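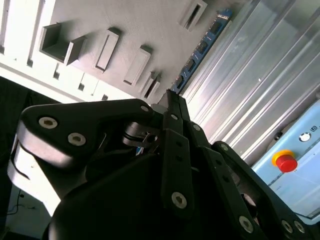

Gripper rebuild, part three

The arm has been on the bench since October and the gripper has been the slow part of it. I said in the last post that I would have it closing squarely by the new year. It is January 2026 and it closes squarely most of the time.

For anyone who missed the earlier posts, I bought the arm second-hand through Wael Radwan, who had it from a workshop that was shutting down. It came with a gripper that had been dropped at some point. One finger sat lower than the other when closed, and there was enough slop in the linkage that you could rock the tips with a thumb. I paid 600 for the lot, arm, controller and a crate of odds and ends, so I wasn't going to complain.

The first job was to get all the links off and lay them out in order. I took photos as I went, and I still managed to put one link back the wrong way round, which cost me an evening. The links look the same on both faces until you hold them up against each other. The holes are very slightly off centre. I have now put a dab of white paint on the inside face of each, where it doesn't show.

The screws holding the bracket plate came out without trouble. The ones in the links did not. Whoever had it last had used a strong threadlocker on everything, including the small screws, and I rounded the head of one before I thought to warm them up. A soldering iron held on the screw head for a minute or so does the job. Vandana Mathur lent me a better set of hex keys after that and I have since bought my own. Cheap keys are a false economy on small socket heads.

The slop was nearly all in the pivot. The bore had worn slightly oval. I had three choices: buy a replacement, ream it out and fit a bush, or leave it and put up with it. A replacement would have come from Amato, who still list the part, but they wanted 148 for it plus postage, so I went for the bush. Stellan Halvorsen has a small lathe in the shared workshop and turned me two, one to use and one to lose. The first went in slightly tight and I had to ease it with fine paper wrapped round a dowel. It took a while but there is no rock in it now that I can feel.

After that I put it back together dry, no threadlocker, and ran it open and closed by hand. Then on the controller at the slowest speed. Then I set it going on a loop with a counter in the script and went to make tea. I stopped it at 3953 cycles, when it was time for bed. The screws nearest the finger ends had backed out by perhaps a quarter of a turn and the rest hadn't moved. They have all had medium strength threadlocker now.

What is still wrong

The fingers meet, but when gripping something narrow the tips touch a little before the flats do. On a wide object you would never see it. On a pencil it matters. I think one of the links is bent, by so little that I can't see it against a straight edge. I will take it to the workshop and check it on the surface plate.

The second thing is the cable. It wants to catch when the wrist goes past a certain angle. I have moved the clip twice. Marwa Belkadi suggested running it in a loose loop with a strip of hook and loop tape instead of a fixed clip, and I will try that next. She has a similar arm and says hers stopped snagging once the cable had room to move.

The third thing is my own fault. The closing force is set by a value in the script that I copied from someone else's notes, and it is far too high for anything soft. I crushed a yoghurt pot with it. I have dropped the value to 10, and now it will pick up an empty pot and put it down again, but it lets go of a full one. There is a sensible number between the two and I need to sit down and find it.

Notes for anyone doing the same job

Bag the screws link by link. They are different lengths and the long ones will bottom out in the wrong hole and feel tight when they aren't.

Check where your emergency stop is before you run anything on a loop. I moved mine to where I can reach it from the stool. Before that it was on the far side of the bench and I would have had to lean across the arm to hit it.

Don't grease the pivot heavily. I did the first time and it picked up filings from the bench within a day. A very light oil, wiped off, is enough.

Write down the zero position before you disconnect the gripper. I didn't, and finding it again was more trial and error than I would like to admit.

Mahmoud Ramadan asked under the last post whether I would sell the spare controller board that came in the crate. I will, but not until I am sure this one is sound. I'll reply there when I know.

Next time I hope to have the link sorted and to start on the tray, so it has somewhere to put things down. I have cut the base for it already. The sides are waiting for the glue to arrive.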